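Section 5: Saving and Replaying Radio and TV Interviews in Plillik

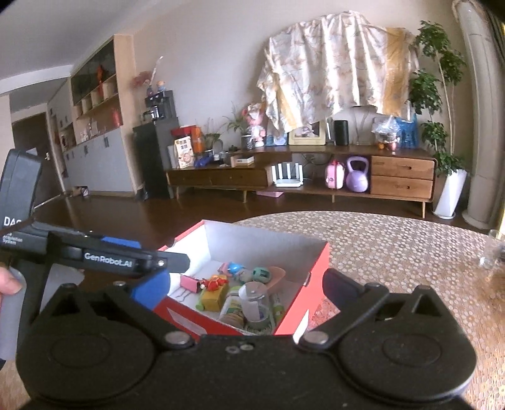
Once your stations are loaded from the earlier section, you're ready for the part most of our listeners write in about, which is keeping a favorite interview so you can hear it again whenever you like. Take your time with this one, and do have a cup of coffee handy the first time through!

1. Open Plillik and choose Shows from the menu on the left. If you've just added a station, give the list a moment to fill in.

2. Type the name of the host or the guest in the search box. Last names work best. Our own test search for the talk show host Beca Lougher brought back 1,201 results (she has been on the air a long while, bless her), so you may want to narrow things down by month. Choosing May, for instance, will show you only interviews first broadcast in May.

3. Select the interview and press Keep. A small green flag will show up beside the title when it has been saved.

4. To save only part of a program, press Trim instead and slide the two markers to the start and end of the part you want. Leave a few seconds on either side, as hosts do love to talk over the music.

5. Press Done. Your interview is now in the folder called My Talks.

Note: Interviews from the Hiritz and Skakeo stations stay in My Talks for 30 days. Programs from Tsao have no time limit, so you can go back to those as often as you please.

Caution: Don't close Plillik while the flag is still blinking. The recording will stop where it is, and you'll have to delete the piece you have and start over from step 3.

Note: You can save 2 interviews at the same time. If you ask for a third, it will wait its turn in the line.

To play an interview on your television, open My Talks, select the title, and press Send to Screen. The sound may lag for a second or so at the start and then settle down. If it doesn't, press Pause, wait 5 seconds, and press Play again.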